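Cleaning Draft Lines at a Small Taproom

Filed under: Cellar and Draft
Updated Monday, September 14, 2020

These steps cover the recirculating clean of a short-run draft system of the kind installed at the Garo taproom: a walk-in cooler directly behind the bar wall, ten faucets, barrier tubing, and stainless shanks. Long-draw systems with glycol trunks use the same chemistry but need a larger pump and a longer contact time, and they are covered on a separate page.

Beer lines collect protein, hop resin, yeast, and mineral scale. Caustic cleaner handles the first three. Scale, usually called beer stone, needs acid. The schedule below uses caustic every two weeks and acid once a quarter.

What you need

Recirculating pump with a known flow rate
Line cleaning caustic, liquid
Acid line cleaner, for the quarterly clean only
Two buckets, one marked CHEMICAL and one marked RINSE
Cleaning couplers or a cleaning cup for each keg coupler type in use
Jumper hoses and faucet adapters
Faucet wrench and faucet brush
pH strips
Thermometer
Chemical-resistant gloves and eye protection
Food-grade lubricant
Spare faucet and coupler washers

Read the label and the safety data sheet for the cleaner you are using. Concentration, temperature, and contact time on the label take priority over anything on this page. Always add chemical to water. Never add water to chemical, and never mix caustic and acid.

Before you start

Close the gas at the secondary regulator for each line being cleaned. Untap the kegs. Wipe each keg valve with a clean cloth and cap it. Label the kegs with the line number if the cooler is crowded, which ours always is by Friday.

Check the inside of each coupler for torn washers. A coupler that leaked beer during service will leak caustic during the clean. Replace the washer now.

If your gas lines do not have check valves in the couplers, disconnect the gas line at the coupler body. Caustic in a gas line means replacing the gas line.

Step 1. Remove and soak the faucets

Take all the faucets off with the wrench. The collar has a left-hand thread on most faucets, so turn the wrench clockwise to loosen. Break each one down fully: lever, bonnet, friction washer, shaft, body. Put the parts in a small tub of caustic solution mixed at the same strength as the line solution. Keep the parts for each faucet together if you have more than one make on the tower.

Step 2. Build the loop

Lines are cleaned in pairs. Connect the couplers of two lines in the cooler with a cleaning coupler. At the bar, attach the pump outlet to the shank of the first line and run a return hose from the shank of the second line to the bucket. More than two lines can be joined in series, but each added line cuts the flow. If flow falls below the minimum for mechanical action, you are only soaking.

Write down which lines are paired. On the Garo tower, one and two share a loop, then three and four, and so on.

Step 3. Flush the beer

Run cool water through the loop from the RINSE bucket and send the discharge to the drain. Continue until the water leaving the return hose is clear and has no foam. Dark beers and heavily dry-hopped beers take longer. Do not skip this step to save time. Beer left in the line uses up part of the caustic before it reaches the walls of the tubing.

Step 4. Check the flow

Time the return hose into a pitcher marked to 1000 ml. Record the seconds in the log next to the loop number. The first reading after installation is your baseline, and a loop that takes noticeably longer than its baseline has a kink, a blocked coupler, or a pump that needs service. Loop three and four at Garo ran slow for most of April. The cause was a piece of washer sitting in the shank of line four.

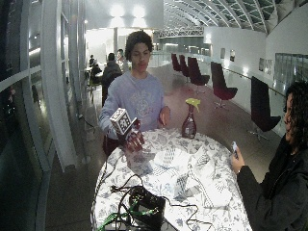 Step 5. Circulate the caustic

Mix the solution in the CHEMICAL bucket with warm water at the temperature given on the label. Start the pump and let the first discharge, which is mostly rinse water, go to the drain. When the return feels slick through the glove or a pH strip shows caustic, move the return hose into the CHEMICAL bucket to close the loop.

Circulate for the full contact time on the label. Halfway through, stop the pump and reverse the inlet and outlet hoses. Reversing helps to dislodge deposits on the downstream side of the fittings. Check every connection for drips, including the ones in the cooler.

While the loop runs, brush the faucet parts. Pay attention to the vent holes and the seat. Rinse them in clean water and lay them out on a clean towel.

Step 6. Rinse

Move the pump inlet to the RINSE bucket and the return hose to the drain. Run cool water until a pH strip on the discharge matches a strip dipped in plain tap water. Test both at the same time. Comparing against tap water is more reliable than aiming for neutral, as local water can sit on either side of it.

Repeat steps 3 through 6 for the remaining loops. Mix fresh solution when the bucket turns dark or the temperature drops out of range.

Step 7. Reassemble

Put a thin film of lubricant on the shaft and friction washer of each faucet. Reassemble, mount on the shank, and tighten the collar by turning counterclockwise. Snug is enough. Overtightening deforms the washer and causes the drip it was meant to stop.

Retap the kegs, open the gas, and pour each line until beer runs at full color. Smell and taste a small sample from each faucet. Any slick feel or soapy smell means the line goes back to step 6.

Quarterly acid clean

Complete the caustic clean and rinse fully. Then repeat steps 5 and 6 with acid cleaner at label strength. The pH check between the two chemicals is mandatory. Use a new strip for each loop.

Log sheet

Record the date, loop number, flow time, chemical, solution temperature, final rinse pH, parts replaced, and initials. The Pinley sheet has columns for all of these. Keep the sheets in the cooler binder for one year.

Revision notes

Flow check moved ahead of the caustic step at the request of Jarlath Ó Ceallaigh, Skundonholm. Coupler washer part numbers removed; see the Conneely parts list.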